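Do Cairns reward points expire if part of the order is returned?

Posted in Shopping and Loyalty Schemes

I ordered a pair of Falitz sunglasses and a throw from the Cairns website in October. The product page for the sunglasses said 1,000 points and the throw said 470. Both lots went on to my account the day after the parcel came. I then sent the sunglasses back because the arms were too tight, and now the account shows 470 points and a line saying "adjusted". I understand losing the 1,000. What I can't work out is whether the 470 now has a new expiry date, as the date next to it has changed. I was saving up for the Trukus case in the rewards list, which is 800 points, and I don't want to buy something else only to find the first lot has gone.

plumtree_lane

You will be fine. Mine never expire.

gatepost44

They do expire, but a return doesn't shorten the time. When part of an order goes back, Cairns cancels the whole points entry and writes a new one for whatever you kept. The new entry takes the date of the refund, so you should have gained a few days. Open the account page, choose Points, then History, and click on the word "adjusted". It lists the old entry and the new one with both dates.

Two other things to check. Rewards can't be bought with a mix of points and money, so you need the full 800 in the account before the case will go in your basket. Also, points on sale items are lower than the number on the product page if the price drops after you looked. I had 600 showing for a Plaltitz hat and got fewer, and customer services wouldn't change it.

If the dates in History look wrong, use the contact form and not the chat. The chat staff can't see points.

harbour_sock

Same thing happened to me with a Falitz pair, the arms are narrow on all of that range. Points for the throw stayed put. I bought one from there too and kept it. 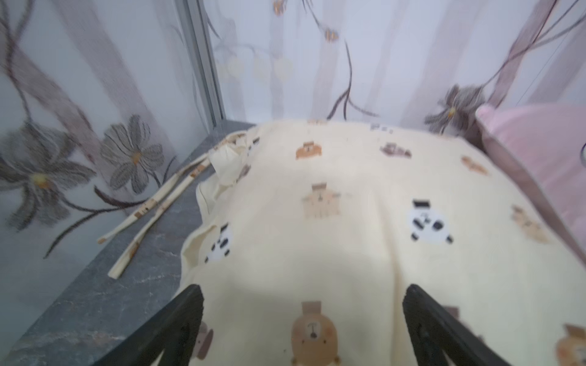
Bear and panda print, cream

The rewards list changes every month, so look at whether the Trukus case is still on it before you order anything else. It was gone for a while in the summer and came back at the same number of points.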